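Jevatard opens its Tidy Table sessions to Lernley households this May

Free drop-in mornings to help people sort out the drawer, the desk and the kitchen table

Lernley - Jevatard, the home organising service based above the old seed merchant's on Hoani Street, is opening its Tidy Table sessions to everyone in the town from May. The sessions have been running quietly for existing customers since the winter, and after a good many requests from friends, neighbours and people who had simply heard about them in the queue at the bakery, we are very pleased to be able to throw the doors open properly.

The idea is a simple one, and it came out of our home visits. We are often called in to help with a loft or a garage, and we are always glad to go, but again and again we found that what was really bothering people was much smaller. It was the drawer that wouldn't shut, or the corner of the worktop where the stapler lives next to the hand cream, a half-used notebook and a ball that belongs to the dog. These are everyday things, most of them useful, and they gather because they have never been given a place of their own. A whole house can feel untidy on account of one small heap like that!

So at a Tidy Table session we ask you to bring just the one heap. Tip your drawer into a carrier bag, or sweep the end of the desk into a shoebox, and bring it along as it is. Please don't sort it first (people do, and we quite understand, but it spoils the fun). You will have a table to yourself with a soft felt mat on it, so that small things don't roll or rattle and nothing gets scratched, and you can spread everything out where you can see it.
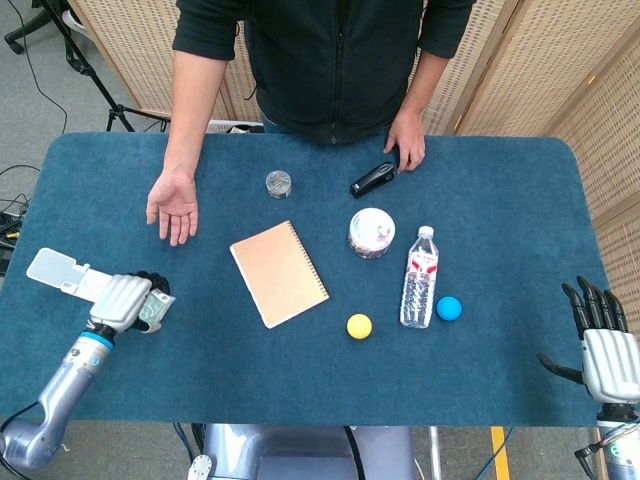 Once it is all out, we work through it at an easy pace. Paper and stationery go together first, as these tend to be the quickest to settle. Then come the small metal bits - paper clips, drawing pins, spare keys, the odd screw - which do best in a little lidded tub, preferably a see-through one so that you aren't forever opening it to check. Bottles, jars and tins are looked at next and sent back to the kitchen or the bathroom as the case may be. Toys and balls go into a bag for the hall. Whatever is left over at the end usually turns out to be a very short list indeed, and we are happy to talk through what might be done with it over a cup of tea.

There is no pressure to throw anything away. Some of our regulars have gone home with every single item they brought, only in a much better order, and we count that as a morning well spent. For those who do want to part with things, there will be a swap shelf by the door, and anything still on it at the end of the month will go to a local charity shop.

During the trial we welcomed 74 households, and a good number came back with a second drawer. Several have told us that they now do a small spread-out of their own at home every few weeks, on a towel or an old tablecloth, and we could not be more delighted to hear it.

The tables, mats and storage tubs have been provided with the kind support of Metard, the Lernley homeware shop, which will also be offering session visitors a discount on drawer dividers and small boxes throughout the month. We are very grateful to everyone there for their patience while we tried out one size of tub after another.

Sessions are free and will be held in the ground floor room at Hoani Street, with one starting at 10am and another at 2pm. Each lasts two hours and has room for four tables, so it is a good idea to put your name down beforehand, though we will always try to squeeze in anyone who turns up on the day. Children are welcome with a grown-up, and are often rather better at it than we are. There is a step at the front entrance and level access from the yard at the side.

To book a table, call in at the Jevatard office or pick up a form from the counter at Metard.

Ends

Notes to editors

Jevatard offers home organising visits in Lernley and the nearby villages. It has a team of three and has been working in the area for four years. Members of the press are welcome to attend a session by arrangement with the office, and are warmly invited to bring a drawer.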